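Book by phone, board by timetable

Trevaskis runs the airport coach between Gestinbridge and Sultcombe every 70 minutes. The ride takes 58 minutes when the bridge is clear. Those two numbers decide whether the service is useful, and the company has now put both of them behind an app called Kilo.

My objection is narrow. Kilo sells tickets well enough. It also replaced the printed timetable at the stops in March, and a traveler arriving on a late flight with a foreign SIM card or a dead battery has no way to learn when the next coach leaves. The stop at Sultcombe has a shelter, a bench and a code to scan.

Halima Danladi, who plans routes for Trevaskis, told a public meeting that paper goes out of date. It does, twice a year, when the schedule changes. Replacing a sheet at each stop twice a year is a small job. A fixed timetable is only worth having if people can read it, and with a 70-minute gap the cost of guessing wrong is high — most people who guess wrong take a cab.

The company should restore the sheets and open a phone line for seat bookings, staffed until the last coach has left. Trevaskis says few passengers would call. I would want to see that tested at the hotels first. Plenty of rooms still have a landline: a corded phone with a black handset and a keypad, on a small round table next to the TV remote. A card beside it with the coach times and one number to dial would cover the late arrivals, and the front desk could stop printing screenshots for them.

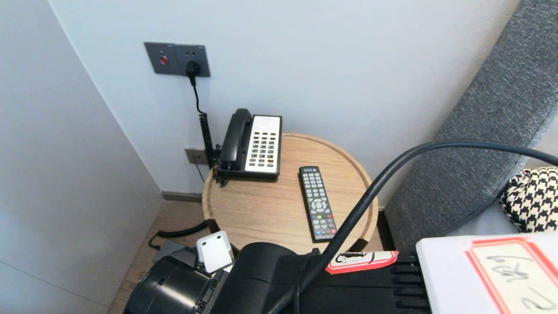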